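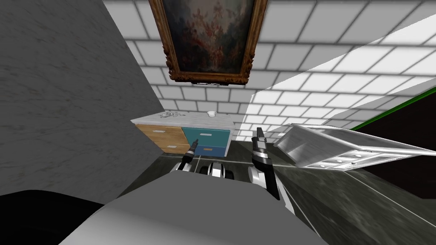

December, notebook, late morning

Ran the kitchen drawer job on the Mogensen setup again, 40 runs in sim before lunch. I used to do these resets by hand and now I mostly sit and read logs -- still getting used to that, my back is thrilled! Ukora wants the numbers by 3, so I'm only logging the fails.

Drawers: two kinds of handle, white and orange-tan, so I split the log by handle color. Should have done that ages ago.

Grip: fingers open before each reach, about 90 percent of full. Leave it there for now.

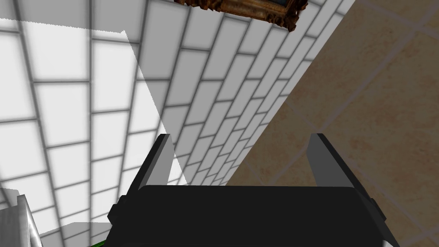 Who does what now

Night checks go away (yay), but somebody has to sort the fails each morning and I think that's me. Ask Hastari if we get training hours for it.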